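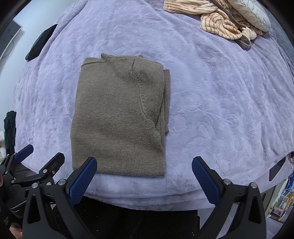 Fig. 1. Folded knit top on a plush blanket, with a striped garment still to be folded behind it.

Home Textiles, Unit 6: Folding Knits
Notes for the Thursday, May 9, 2019 session
Instructor: Magdalini Liapis

Hi everyone! I promised I'd type these up so you could stop scribbling and keep your hands free, so please do keep your hands free. Bring one knit top you wear a lot and one thing that's a pain to fold. Last time somebody brought a fitted sheet, and we'll get to those in Unit 7, I swear.

Why knits get their own unit

A woven shirt will hold a crease if you press it in. A knit is made of loops, and loops slide around, so the fabric wants to drift back to wherever it was before you touched it. Drag a knit across a table by one corner and you've stretched that corner. So we lift and lay, we don't drag. Hsiu-ying Yu (she taught this course before me, and most of my opinions are really hers) used to say "pick it up like a sleeping cat," and I still hear it every time I do laundry.

The basic rectangle

Lay the top face down and smooth it from the middle out with flat palms. Find the shoulder seams. Fold one side in toward the center, starting about halfway along the shoulder, and lay the sleeve straight down along the body. Do the other side the same way. Now bring the hem up, either in half or in thirds depending on your shelf, and turn the whole thing over.

Look at Fig. 1 again. The left side is smooth and the bottom fold is thick and tidy, and that's what I want from you by the end of class. Then look over at the right. There's a soft bulge of sleeve or shoulder there, and a strip of the under-layer poking out past the edge. I'd call this a perfectly good everyday fold! It'll stack fine. If you want it crisper for an open shelf, go back to the side folds and tuck that strip in before you bring up the hem. Pushing it in with a finger afterward just makes a lump.

A word about seams. The long one down the front right of the figure is puckered, and students always want to yank those flat. Please don't. Lay your palm on it, press lightly, and move on. Pulling hard on a seam in a knit can pop the stitches, and then you're in my mending class (also lovely, different fee).

Your folding surface

I know half of you fold on the bed. So do I. A plush blanket has some grip, so the top stays put while you work, but the pile also gives under your hands and you don't get a sharp edge as easily. Pull the wrinkles out of the blanket first or you'll be chasing them through your shirt. Dark knits pick up fuzz, too, so keep a lint roller close by. I like the Nirau one with the wide head, but any of them will do.

A table is better for practice. In class we'll use the tables.

Plush things

The cream-peach striped piece at the back of Fig. 1 is the other half of today's lesson. Plush is bulky and springy, and thirds are usually hopeless: the stack opens itself up like an accordion. Shake it out, find the cuffs, lay the long parts together and fold in half, then in half again. Stripes are a big help here – if they run straight down a sleeve or leg, use them as your guide line, and if they curl around you know something is still twisted underneath.

Rolling is fine for plush as well. I roll mine for the basket and fold them for the drawer. Hsiu-ying thinks rolling is cheating. We've agreed to disagree for over 2 decades.

Practice for next time

Fold the same knit top on three different surfaces and write a line or two on each. Which edge came out worst? Was it the same edge every time? (Mine is always the right one, I think from being left-handed.)

If you missed the April session on sorting, the handout is in the blue Frota binder by the door. Please put it back when you're done, it's my only copy.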